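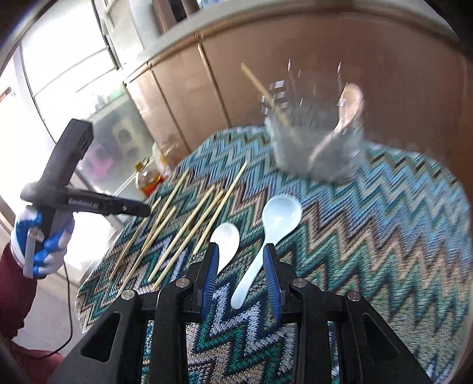 Chopsticks and the two spoons, out on the chevron cloth. White one and the bigger pale blue one.

Merrick flat, kitchen drawer and linen sort-out
Posted May 28, 2019 by Shayne Bolger

Quick page, sorry, doing this between loads. A few of you asked what's in the Merrick lot before the Nolside swap night so I'm putting it up now and will tidy the wording later (probably won't). It's mostly the small stuff. Big furniture has its own page and most of that is spoken for already.

Only got the one picture up so far. The rest of the notes are here anyway so you can call dibs. More pictures when the upload behaves — it's been chewing on the same file for 15 minutes.

The chopsticks
Light wood, plain. I'd like them to go together. They lived in the second drawer under the tea towels, which is why my aunt kept buying takeaway ones. Not for the dishwasher please. Hand wash, stand them up in a jar, done.

The white spoon
Oval bowl. Good for soup, good for getting the last of the rice out. Going with the chopsticks unless somebody has a strong feeling about it.

The pale blue spoon
My favourite of the drawer. Deep round bowl, lighter colour round the rim, handle tapers down to a rounded end. Holds a decent mouthful of broth. I've asked for this one myself but if you remember it from Sunday lunches and want it more than I do, say so and we'll sort it out.

The cloth
Thick knit, zigzags. Dark green, teal, navy, beige, brown and white down one side, then it goes off into light blues, turquoise, a grey-green and olive. Colours are better in person. Aunt did it over one winter from leftover balls, whatever was in the basket. Never a pattern written down so don't ask me for one. People always think it's a baby blanket. It's been a table cloth as long as I've known it.

Washing it — cold, wool setting, flat on a towel. Do NOT hang it, it grows. Learned that the hard way with the other one, which now fits a double bed.

Not pictured yet

Tea towels. A stack, mostly souvenir ones, a couple with holes. The holey ones are going to rags unless claimed.

Bavent casserole dish with lid. Chip on one handle, doesn't affect anything. Heavy. Bring a box if your coming by bus.

Kunden kettle, the stovetop one. Whistle is gone. Boils fine.

Jar of buttons. Came out of the linen cupboard for some reason. Somebody's kids would enjoy it.

Placemats, cork backs. One has a pen mark on it from me doing homework in grade four. Selling point.

Jigsaw, 500 pieces, a harbour at night. Box says complete. Haven't checked and not going to.

How it works
Leave a comment with your name and the thing. First in gets it, family goes ahead of everyone for the knitting and the blue spoon. No money for the little bits. For the casserole and the kettle, put whatever you like in the tin, it goes to the hall roof. Roof fund is sitting at $3,828 as of the last newsletter, and the next $70 gets us the flashing for over the side door.

Pick up is from the Merrick flat, ground floor, buzz twice. The front step is loose so watch it. If you can't get there I can drop things at Nolside hall on swap night, but tell me beforehand, I'm not carting the casserole back and forth.

Anything left over I'll hang on to until September and then it goes to the op shop. Keys to the flat go back then too so that's a proper cut off, not a soft one.

Still to sort: top shelf of the linen cupboard, the drawer that sticks, and everything under the sink. If anybody has a tall stepladder I'd love a lend of it — mine is at my brother's and he's away.

Updates
Tea towels claimed, all but the holey ones.
Kettle claimed. Thanks Jo.
Buttons still going. So is the jigsaw.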